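gripper-pair-wipe: setup and upkeep notes
README for the hand-held rig used in the window and sill recordings

Status: in use at Gruvville and Plarkdale. Last revised August.

Scope

This file covers one rig: two hand-held grippers (left and right), a marker cube on each, and a head camera. It explains how to prepare the rig for wet-area tasks, how to check it between episodes, and how to replace the parts that wear out. The data format is described in FORMAT.txt and is not repeated here.

The recordings are part of the Tikuson wiping set. The robot arms that later run the trained policy are covered by a separate document kept with the arm cell at Plarkdale.

Parts

Gripper, left and right. Same body, mirrored trigger. Jaws are light gray and curved, with a hooked tip.
Marker cube, one per gripper. White, with black fiducial patterns. Left and right cubes carry different IDs and must not be swapped.
Head camera on a strap mount, with lens cloth.
Jaw pads, spare set. Stored in the lid pocket of the case.
Hex key for the cube screws. Tied to the case handle.
Cloths, any color that contrasts with the surface being wiped.

Setup before a session

1. Wipe both cubes with a dry microfiber cloth. A fingerprint across a black square is enough to drop detections at steep angles.
2. Tighten the cube screws until they stop. Do not go past the stop. The inserts are plastic and strip easily.
3. Close each gripper fully and open it fully, twice. Check that the reported width returns to zero. If it does not, run calib_width before anything else.
4. Put on the head camera and look at the work surface with both grippers raised. Both cubes must be detected for 15 seconds without a gap.
5. Record the calibration clip. It goes in the session folder as clip 0.

Loading the cloth

Bunch the cloth and place it as deep in the jaws as it will go. A cloth held by a single fold at the tip slides out on the first stroke along a frame. Close until the trigger meets resistance, then hold. Cloth should extend past the jaw tips on the working side so the hard plastic does not touch the glass.

For the seam between pane and frame, use the right gripper with the cloth pressed into the corner. The left gripper stays open and clear of the stroke unless the task file says otherwise. Keep the cube facing the camera during the stroke. Most operators roll the wrist outward near the end of a sill and lose the front face. One visible face is usable, but pose noise is higher.
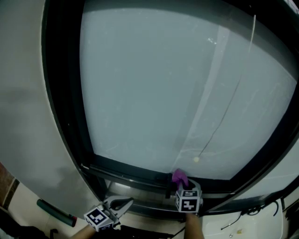
Seam wiping at a window over a sink. Right gripper with purple cloth at the lower edge of the glass, left gripper open.

Lighting and glass

Frosted panes cause less trouble than clear ones, but a bright band of reflected light can still pull the exposure down and turn the white cube gray. Lock exposure on the wall, then start recording. Do not lock it on the pane.

Dark frames are a known problem for cloth segmentation when the cloth is also dark. The black cloths from the first batch have been withdrawn for this reason. Episodes recorded with them are tagged cloth_low_contrast.

Hanging cords and pull strings may stay where they are. If a gripper snags one, stop the episode and tag it snag. Do not trim the clip.

Checks between episodes

Cube seated, no play when pushed with a thumb.
Jaw pads present on both sides.
No water on the gripper body above the jaws.
Cloth reloaded if more than half has worked free.
Free space on the recorder above 2 GB.

An episode runs up to 54 seconds. Longer strokes should be split at the corner of the frame.

Cleaning and drying

The jaws can be rinsed. The body cannot. After a session near a sink or tub, open the jaws, wipe them down, and stand the grippers jaws-down on the rack for 30 minutes before casing them. Cases closed on damp grippers have produced rust on the jaw pivot pins at both sites. Light rust comes off with a nylon brush. A pin that still drags after brushing should be replaced.

Use plain water. The glass cleaner supplied at Gruvville clouds the cube faces, and clouded faces cannot be polished back.

Repairs

Jaw pad loose: peel it off, clean the seat with alcohol, fit a new pad, clamp overnight.
Cube face scratched: replace the whole cube, not the sticker. Stickers applied by hand are never square enough. Update cube_ids.yaml and rerun calib_cube.
Trigger sticks half closed: open the side cover (four screws) and check the return spring. It jumps off its post when the gripper is dropped.
Width jumps during a stroke: usually the sensor magnet. Re-glue it and run calib_width.

Log every repair in rig_log.csv with the gripper side and the session it follows.

Known issues

The left gripper in case B reads slightly wide when cold. Run it through several open and close cycles before calibrating.
The Lương strap mount slips on short hair. Use the older mount until the new pads arrive.
Sessions from Plarkdale recorded before the cube change need the old ID file, which is in legacy/.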